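Flat Panels and Woven Baskets: Cleaning, Seam Care and Emptying
Household surfaces notes, compiled by Ivana Ulloa

Scope

These notes cover two kinds of surface that usually get wiped with the same cloth and shouldn't be: smooth flat sheet (painted or laminated panels, ceiling sections, cabinet sides) and open weave (plastic wicker, synthetic rattan, natural cane). The order of work is panels first, baskets second. Dust loosened from a panel lands on whatever stands under it.

Materials

Two microfiber cloths, one for damp work and one for drying.
A soft brush with bristles at least an inch long. A clean paintbrush is suitable.
Dish soap without added bleach.
A plastic card or wooden toothpick for seams.
A vacuum with a brush head.
An old white towel.

Mix the soap at 1 teaspoon per quart of lukewarm water. A stronger mix leaves a film on matte finishes and needs a second rinse.

Flat panels

Check the finish before using any water. Rub a damp white cloth over a hidden spot for ten seconds. Color on the cloth means an unsealed paint, and that panel is to be dusted dry only.

On sealed panels, wring the cloth until it no longer drips. Wipe parallel to the nearest seam and stop half an inch short of it. Water pushed into a seam travels behind the sheet, where a particleboard core will swell. Puvwood panels have a foil edge that resists this for a while, but the foil lifts at the corners with age.

Clean the seam separately. Wrap one layer of dry cloth over the plastic card and draw it down the line once. For packed dirt, use the toothpick at a low angle. Do not use a knife.

Patchy areas on a matte panel are often old cleaner residue. Go over the whole panel with plain water, corner to corner. Spot cleaning leaves a ring.

Ceilings are done with a dry cloth over a flat mop head. Work from the wall toward the middle of the room and turn the cloth when it shows gray. The line where ceiling meets wall collects the most dust and is best done with the brush.

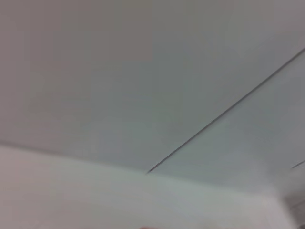
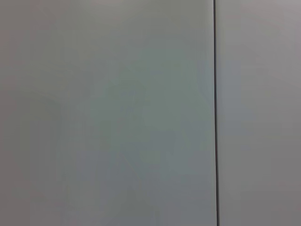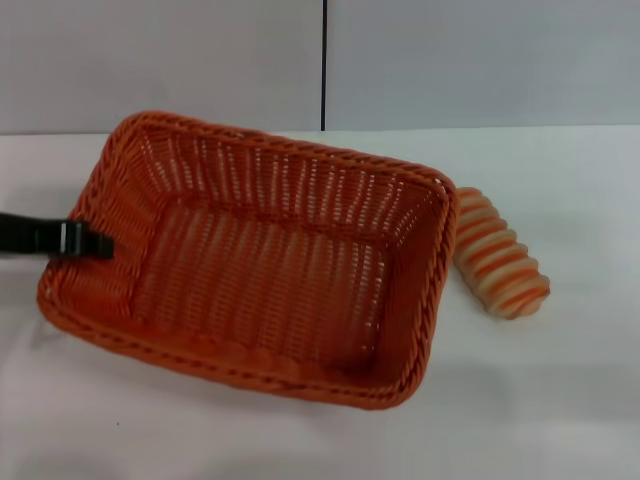
Woven baskets

1. Empty the basket completely and set it on a clear, light-colored table. Grit shows up better on white.

2. Turn it upside down over the towel and tap the floor with the flat of the hand. Repeat with the basket held on each corner.

3. Vacuum the inside with the brush head. Follow the direction of the ribs, then cross them once.

4. Brush the rim. A braided rim holds more dust than the walls do, and the dust sits on the lower side of each twist. Brush along the braid in one direction, then come back in the other.

5. Wash plastic weave with the soap mix and the long brush. Rinse under a shower head. Natural cane gets a damp cloth only.

6. Dry upside down with two sticks or spoons under the rim to let air in. Plastic weave takes nearly 8 hours in a heated room in February. Keep it off radiators; flat plastic strands soften and the walls will lean.

Handling

Lift a basket from underneath with both hands when it is loaded. Pulling on one side of the rim opens the weave at the corners, and it does not close again. Check for broken strands by running a fingertip around the inside corners. A strand end that stands up can be tucked under the next rib with tweezers. Bright colors fade on the side facing a window, so turn the basket end for end at each cleaning.

Line the basket if it will hold small items. Coins, screws and clips work into gaps in the floor. Cut the liner a quarter inch smaller than the floor on all sides.

Reader corrections

Kenneth Lumbao writes that the Ginberg cloths we listed earlier shed lint on matte paint. We tested two more and got the same result on one of them. They have been taken off the list.

Tanner Després asks whether melamine sponges are safe on panels. They are a fine abrasive and will leave a shiny patch on a matte surface. Use them on gloss finishes only, with light pressure.

Intervals

Ceilings: twice a year.
Panels: monthly in kitchens, every three months elsewhere.
Seams: every second panel cleaning.
Baskets in daily use: vacuum monthly, wash twice a year.
Baskets in storage: brush before use.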